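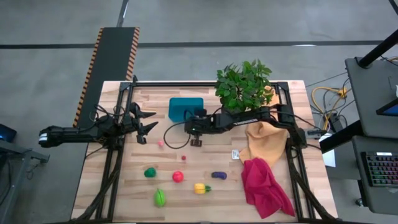

午後の作業台。手前におもちゃの野菜と果物、奥に青緑の箱、右に布。

九月 土曜日 くもり、夜になって少し風

土曜出勤の日は電車がすいていて、座れてしまうので、かえって眠くなる。今朝は乗り過ごしそうになって、隣の人の鞄が膝に当たったおかげで目が覚めた。ありがとうございます、と言いそうになって、言わずに降りた。駅前のパン屋がもう栗のあんぱんを出していたので、ひとつ買って、休憩まで待つつもりが更衣室で食べてしまった。

Darkcombeに勤めて七年になる。保育園や学童に貸し出す遊び道具が返ってきたら、拭いて、数を確かめて、欠けを見て、布ものは畳んで、また箱に詰めて送り出す。それだけといえばそれだけの仕事で、親戚に説明するとたいてい「いいわねえ、かわいいものに囲まれて」と言われる。かわいいのはかわいい。ただ、ままごとの野菜を朝から夕方まで触っていると、スーパーで本物のなすを手に取ったとき、へたの裏に名前シールが残っていないか、つい見てしまう。この前は夕飯の支度の途中でトマトを裏返している自分に気がついて、ひとりで笑った。

春から、その仕事の一部をSovaにやらせる準備が続いている。Sovaというのは二本腕の機械のことで、正式には長い型番があるのだけれど、作業場では誰も覚えていない。木の台の両側から黒い腕が一本ずつ伸びて、台の上のものをつかんで箱に入れる。そのうち布も畳むようになる、という話で始まった。いまのところ、入れるほうはまあまあ、畳むほうは、うーん、といったところ。

今日のわたしの当番は、その台の「並べ役」だった。おもちゃを散らばす。腕が拾う。箱がいっぱいになったら出して、また散らばす。文字にするとずいぶん間の抜けた仕事に見えるけれど、やってみると案外むずかしい。こちらは長年きちんと揃えることばかりしてきたから、手が勝手に並べてしまうのだ。赤いのは赤いの、緑のは緑の、向きも揃えて、気がつくと店先のようになっている。それでは練習にならないので、もっと雑にお願いします、とSetiawanの担当の人に言われる。Setiawanは機械の調整をしに通ってくる会社で、来る人はみんな若くて、礼儀正しくて、昼に甘いパンばかり食べている。雑にお願いします、と丁寧に頭を下げられると、どうしていいかわからなくなる。

それでも今日はだいぶうまく散らせたと思う。黄色いパイナップルを横に寝かせて、葉っぱを右へ向けて、その上のほうに紫のを置いて、赤くて丸いのはちょっと離して。手前には明るい緑の、先のとがったのを縦に。布は右側に、橙色のと、濃い赤のを、くしゃっと。くしゃっとさせるのにも加減がいる。一度ふわっと持ち上げて、まんなかから落とすといい感じになる。家で洗濯物をそうやって落としていたら叱られた子どもの頃のわたしに、将来それが仕事になるよ、と教えてあげたい。

午前中の成績は悪くなかった。パイナップルは、前の週まではどうしても葉っぱをつまもうとして、持ち上げたところでくるりと回って落ちていた。それが今日は胴のところをはさんで、そのまま箱の上まで行った。行ったけれど、箱の縁に当たって、ころん。作業場のあちこちから「ああー」と声がした。みんな自分の手元を見ているふりをして、ちゃんと見ているのだ。次の回で入ったときは、拍手をした人までいた。わたしもした。機械に拍手をしても聞こえないのだけれど、調整の人が耳まで赤くして会釈をしたので、したかいがあった。

休憩のとき、端末の数字を見せてもらった。つかもうとした回数が、練習を始めてからの通算で3,118になっていた。多いのか少ないのか、わたしにはわからない。わたしが七年のあいだに触ったおもちゃのことを考えたら、たぶんまだ新人さんだと思う。新人さんにしては文句を言わないし、昼休みの長さで揉めたりもしない。そのかわり、こちらが「それはね、つるつるだから下からすくうのよ」と言っても通じない。通じないとわかっていて、今日も三回くらい言った気がする。

書いておきたかったのは、実はこの先のことで、忘れないうちに書く。

昼前に全体の集まりがあって、十月からの持ち場の話が出た。箱詰めの列は、いま一日に200箱ほど出していて、そのうちおもちゃだけの簡単な箱は、少しずつSovaの台に回す。布の入った箱、部品の細かい箱、それから修理の要る箱は人がやる。列に立つ人は減らして、その分を修理と、園からの問い合わせのほうに移す。辞めてもらう人はいません、と最初に言われた。最初に言ってくれたのはよかった。あれを最後まで取っておかれたら、途中の話はひとつも耳に入らなかったと思う。

ほっとしたのは本当。それなのに、帰りの電車でもずっと、胸のあたりに小石みたいなものが残っていた。箱詰めの列というのは、作業台を向かい合わせにして、手を動かしながらいくらでもおしゃべりのできる場所なのだ。入ったばかりの頃、わたしは緊張して口もきけなかった。それが、向かいの人が木の人参を持って「これ、うちの子より返事がいいの」と言うのを聞いて、ふきだして、それでやっとここの人になれた。人参がどう返事をするのか、いまだによくわからないのだけれど。ああいうことは、修理の部屋で、一人ずつ拡大鏡をのぞいていたら、なかなか起こらないだろうなと思う。

そんなことを昼に少し話したら、長くいる先輩が、でも腰は楽になるわよ、と言った。それはもう、そのとおりだ。列の仕事は立ちっぱなしで、夕方になると腰から下が借り物みたいになる。去年の冬は湿布の匂いで更衣室がいっぱいだった。先輩はあと何年か働きたいから、座れる仕事が増えるのは大歓迎だそうだ。おしゃべりは、お茶の時間にすればいいのよ、とも。先輩が言うと、なんでもそうかもしれないと思えてくるから得をする人だ。

いちばん若い人は反対に、修理よりSovaの台につきたいと言っていた。調整の人にくっついて、画面の見方を教わっている。今日も左の腕が指を開いたまま止まったとき、わたしたちが「どうしたの、どうしたの」とおろおろする横で、さっさと画面のところへ行って、あ、次の指示を待っているだけです、と言った。頼もしいことこの上ない。わたしは止まるたびに、具合が悪いのかと思ってしまう。声をかけて、のぞきこんで、背中をさすりたくなるのだけれど、腕しかないので、さする背中がない。

わたし自身の希望は、まだ紙に書けていない。月曜までに出すことになっている。修理も好きだし、園の先生と電話で話すのも嫌いではない。Vondimsteadの倉庫では去年から同じような台が動いていて、見学に行った人の話では、並べ役はそのうち要らなくなって、かわりに「おかしいものを見つける役」が残るらしい。ひびの入ったの、どこかの家のおもちゃがまぎれこんだの、噛んだ跡のあるの。腕は、ひびの入ったトマトでも喜んで箱に入れてしまうから(喜んではいないか)、その手前で人が見る。それならわたしにもできそう、というか、それはずっとわたしたちが手を動かしながら、おしゃべりしながら、ついでにやってきたことだ。ついでだったものに、急に名前と椅子がつくのは、くすぐったいような、惜しいような、変な気持ちがする。

午後は布をやった。橙色の布は薄くて、二本の腕で端と端を持つところまではいい。持ち上げて、広げて、さあというところで、片方の指が先に離れて、へなへなと台に戻る。それを何度も見た。見ているうちに、こちらの手がむずむずしてきて、柵もない席だったら飛び出して畳んでいたかもしれない。椅子の位置には床に印があって、動いているあいだはそこから出ない決まりになっている。決まりがあってよかった。膝の上で両手をぎゅっと握って、見ているだけというのは、子どもの靴ひもを待つのに似ている。うちには子どもがいないので、姪の靴ひもで想像しているのだけれど、あの子も玄関で五分はかかった。

調整の人に、どうやって畳んでいますか、と訊かれたので、やってみせた。角を合わせて、半分、また半分、最後に手のひらですっと撫でる。その、すっと、は何のためですか、と訊かれて、答えられなかった。しわを伸ばすため、と言えばいいのだろうけれど、あの布はもともとしわの目立たない布だし、たぶん、はい終わり、という合図みたいなものだと思う。そう言ったら、若い人は真面目な顔で帳面に書いていた。ああいうことも書くのか。そのうちSovaも、畳み終わりに台をすっと撫でるようになったら、それはちょっと見たい。

四時すぎに片づけ。緑のでこぼこしたのと、赤い丸いのと、紫のと、パイナップルと、先のとがった緑と、大きいほうの5つを拭いて袋にしまった。小さいピンクのは最後に見つけた。小さいものは、ちゃんと数に入れておかないと、掃除機に吸われる。これは七年分の経験から言える。昔、園に「さくらんぼが足りません」と電話をもらって、三人で掃除機の袋をひっくり返したことがある。さくらんぼは出てこなくて、なぜか誰かのイヤリングが出てきた。持ち主はとうに諦めていて、大喜びで、その日のおやつがちょっと豪華になった。

帰りに、列の作業台の前をわざわざ通った。土曜は半分しか動かないから、もう静かになっていて、いつもの場所に誰かの指サックが置いてあった。十月になったら台の向きも変わるそうだ。わたしの立っていたところの床は、そこだけ塗りが薄くなっている。写真を撮ろうかと思ったけれど、次の見回りの人が来たので、お疲れさまです、と言って出た。

夜ごはんは、なすの煮びたしと、冷凍していた鮭。なすのへたの裏は、今日は見なかった。いや、ちょっと見た。

希望の紙は、いま台所の机の上に置いてある。第一希望の欄に鉛筆で「検品(見る役)」と書いて、その下の理由の欄で止まっている。おしゃべりができる席がいいです、とは書けないものだろうか。あしたの朝、洗濯をしてからもう一度考える。柔軟剤を切らしているので、忘れずに買うこと。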